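Oiling vs. hard finish on a butcher-block top

Woodworking > Finishing

tmarsh_88
Posted 6 October 2023
I need to decide on a finish for a light butcher-block work table. Nobody will be cutting food on it. It gets plastic bins dragged over it and the odd coffee spill. The last one I did got mineral oil and looked dry again within a couple of months. I'm leaning toward a water-based poly this time because I want to keep the pale color. Is there any reason to stay with oil?

kettlepond
Mineral oil never cures, so of course it looked dry. It's fine for a cutting board and a waste of time on a table. Use a hardwax oil. I put two coats of Ponel on my bench in February and have touched it up once, near the vise. You can fix one spot without sanding the whole top.

gluelines
Disagree on hardwax for this. Coffee left overnight will mark it. Water-based poly, three thin coats, 220 between coats. Do the underside too. People skip the underside and then post here asking why the top cupped.
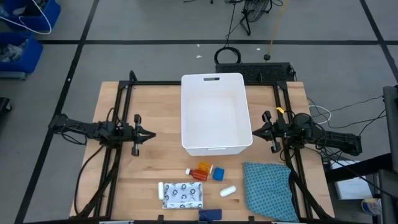
tmarsh_88
Underside is bare right now. Does it need the same number of coats, or is one enough?

gluelines
Same number. The point is that both faces take up moisture at the same rate. It doesn't have to look good, so don't bother sanding between coats down there.

Roya Asadi
I've had Jedholm tops on concrete floors for years and the movement is mostly across the strips. Whatever finish you pick, check how the top is fastened. If the screws go through round holes into a metal base, slot the holes or use figure-eight clips. I had a top split along a glue line because it was screwed down tight at all four corners. The finish on that one was perfect.

kettlepond
Agree on the slots. Still don't agree on poly. Once it scratches through, you get a gray line that won't sand out unless you strip the area. Bins pick up grit and grit scratches.

gluelines
Then wipe the bins. My Mansilla top has had poly on it through two shop moves and it has scratches, none through to the wood.

oldpine
What did you all pay? I was quoted $200 for a plain top, unfinished, and that seemed low.

Roya Asadi
Depends on thickness and whether the strips run full length. Short strips with finger joints are cheaper. Look at the ends before you buy.

tmarsh_88
Going with poly on both faces and slotted holes. I'll test it on an offcut first to see what it does to the darker strips.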